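Walton open day – speaker notes
Slot two, after the coffee. 23 minutes with questions.

Slide 1. Title. Say good morning, say where the toilets are, say the fire door on the left is not an exit today.

Slide 2. Why we hold an open day. Last March we had people walking past the building who thought we still sold kitchens. Keep this short. Mention that Vovel paid for the lunch.

Slide 3. What you will see this morning. Arm work in simulation first, then upstairs for the real bench in two groups. Blue stickers go first. Please leave bags down here – the stairs are narrow.

Slide 4. Why we start in simulation. A new task goes into Barbu, our simulator, before it goes near the bench. We can reset the room in a moment and nothing gets broken. We ran 500 attempts at picking up small tableware last week. 426 of them ended with the object lifted and held. Give the number plainly and then say what went wrong in the others: mostly the fingers closed too high, or knocked the object on the way down.
Pause here. Somebody will ask whether the real arm does as well. It doesn't yet. Say so.

Slide 5. Clear objects. Glass is hard because the camera picks up whatever is behind it. A patterned worktop makes that worse. We put both in on purpose. If the room looks interested, explain how we change the lighting between runs. If not, move on.

Slide 6. The room itself. Barbu builds it from a stock of 751 objects, furniture included. Some of the mixtures are odd and visitors tend to laugh at them. Let them. The point to make is that the arm should cope with things it has no use for.

Slide 7. Live run. Start Teto from the second laptop, not this one. It takes a while to load, so talk about the approach: the gripper comes in from above, fingers pointing straight down, and stops just over the salt shaker before it closes. Ask people at the back if they can see the screen.

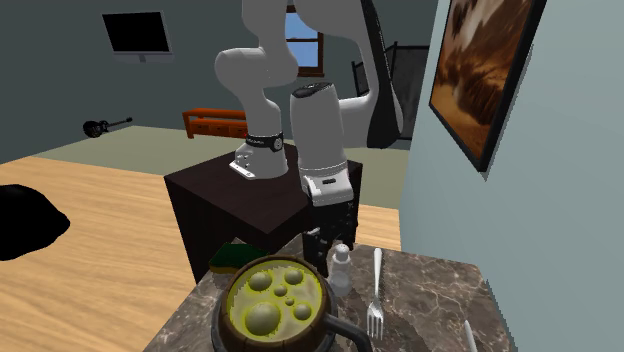
Take questions while the second run loads, then send the blue stickers up. Everyone else stays for slide 8 and swaps over when the first group comes down.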